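Trundlow RFC members' newsletter
1 July 2019

Signings, trials and the new squad rules

The summer window has been quieter than last year's, but the squad for September is close to settled. Ashraful Sivakumar has agreed to stay as head coach for 2 more seasons, which ends the talk linking him with Drarkau. He told the club he wants to see the younger backs through before he looks at anything else.

The league has also changed how squads are registered. Each side must now name its players before the opening fixture, and late additions will only be allowed to cover long-term injury. It will hurt clubs like Lilteren, who usually do their business in the autumn. We lost three players to them that way, so there won't be many tears here.

Season ticket sales have reached 777, against a ground capacity of 3000. Renewals at the old price close at the end of July. 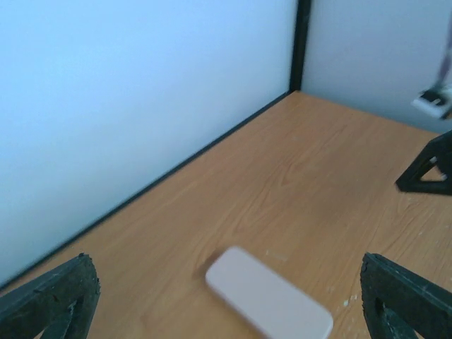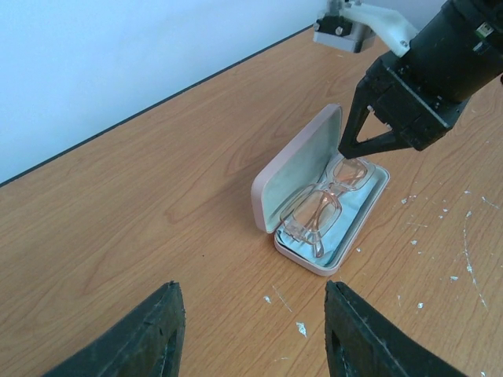
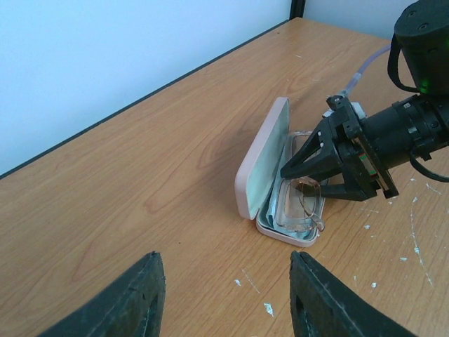 Open trials for the second team will be run by Yurani Montoya on the lower pitch, and forwards are especially wanted – the front row is down to its last few names. Bring boots, a gumshield and water. Glasses have to come off for contact work, so pack a hard case like the pink one, open on the table in the second and third pictures, and leave it in your bag in the clubhouse. Trial forms are at the bar and need to be handed in before you go out to warm up.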